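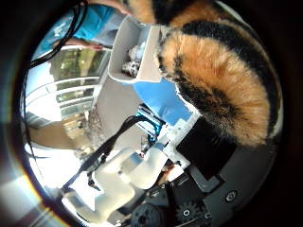
Search the archives Enter keywords Go

From: Fiona Crichton
To: longhair-cats list
Date: Jun 15, 2026
Subject: Re: Brushing a cat who won't be brushed

Hello Prasanna, and hello to everyone else who has been so patient with me while I caught up on my mail,

Prasanna Siddiqui wrote:

> Our new girl is a longhaired calico, 6 years old, and she came
> to us from my aunt with mats behind both ears and under the
> back legs. She is sweet as anything until I bring out the comb,
> and then she's under the bed. I've tried the floor, I've tried
> my lap, I've tried the sofa while she's asleep (that was a
> mistake). Do people use a table for this? We have a nice wooden
> one but I'm worried about scratches, and about her sliding off.
> Also, is there a way to know when she's had enough, other than
> the teeth?
>
> Prasanna

Oh, I do feel for you! Mine is a calico too, all orange and cream and black, and her coat is so deep that I can lose a comb in it (well, nearly). The belly and the backs of the legs are the worst, and she has opinions about both.

Yes, use a table, but I'd leave the good wooden one alone. We do ours on the round blue one by the big windows. It's glossy, so the fur wipes off with a damp cloth, and you can see every mat in the daylight. There's a little hole in the middle of the top where fluff likes to collect, and I go after it with a cotton swab at the end. The one drawback is that a shiny top is slippery, and I think that's what frightens a lot of cats. They put a foot down, it skids, and after that the whole business is ruined for the day.

So what we do is give her a box. An open white one with low sides does very nicely. Tall sides are no good, you can't get your wrist in, and she'll hunker down at the bottom like a hen and refuse to turn over. I fold an old towel into it, set it well in from the edge, and hold the rim so it can't travel if she decides to climb in or out.
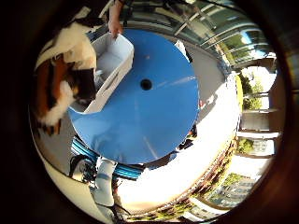 Let her have the box for a few days before a comb comes anywhere near it. Put it on the table, put a treat in it, go and do something else. Jessie Shearer told me to do this when I first joined the list and I thought it was a waste of a week, but by the end of it my girl was getting in on her own and looking at me as if I was late.

Then start with your hands. Stroke her the way the fur lies, and only when she's leaning into you bring in a wide-toothed comb, and do the shoulders first, which they mostly like. I stop after 4 minutes even when it's going well. Especially when it's going well! For the mats behind the ears, hold the fur close to the skin with your fingers so it doesn't pull, and tease from the outer end inward. Please don't use scissors. If the ones under the back legs are tight to the skin, let the vet or a groomer take those, and begin fresh from there.

As for knowing when she's had enough, watch the tail and the skin along the back. Mine gets a ripple just above the tail, quite a while before she turns her head around. If you put the comb down at the ripple you'll hardly ever see the teeth.

Morag, did you ever find the name of that rubber mat you used under yours? I'd like one for the summer. By August the shedding here is past belief and I'd rather not be washing towels every evening.

Do write and tell us how she gets on, Prasanna, and what she's called. You never said!

Warmly,
Fiona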